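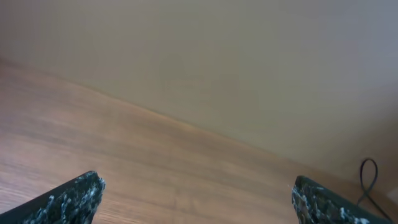
Holz muss man anfassen dürfen, schrieb uns Emília Zelenák einmal, sonst kann man auch ein Foto davon an die Wand hängen. Wir haben diesen Satz im Laden aufgehängt, gleich neben der Tür.

## Über die Werkstatt Flinar

Wir bauen Tische und Arbeitsplatten, und wir arbeiten alte Platten wieder auf. Angefangen haben Dagmar Hájek und Matěj Michalík mit einer Hobelbank und einer gebrauchten Säge. Heute sind wir fünf Personen, und die Hobelbank steht immer noch am selben Platz.

Am liebsten haben wir warme, helle Brauntöne, bei denen man die Maserung gut sieht. Wir beizen nur, wenn der Kunde es ausdrücklich wünscht. Die meisten Platten bekommen Öl, dünn aufgetragen und mit dem Tuch abgerieben. Zwischen den Schichten warten wir 12 Stunden - auch dann, wenn es eilig ist.

### Was Sie uns bringen können

- Esstische und Schreibtische mit Kratzern oder Wasserrändern
- Küchenplatten bis 200 cm Länge
- einzelne Bretter, aus denen noch etwas werden soll

Längere Stücke bitte vorher anmelden, unser Aufzug ist leider klein.

Jede Platte schleifen wir in Richtung der Maserung, zum Schluss mit der Hand. Matěj ist dabei sehr streng, und wer bei uns lernt, schleift am Anfang viele Reste. Für die Pflege zu Hause geben wir ein Fläschchen Öl und ein Blatt mit Hinweisen mit.

Im Januar ist die Werkstatt wegen Inventur geschlossen. Anfragen per E-Mail beantwortet Dagmar auch in dieser Zeit.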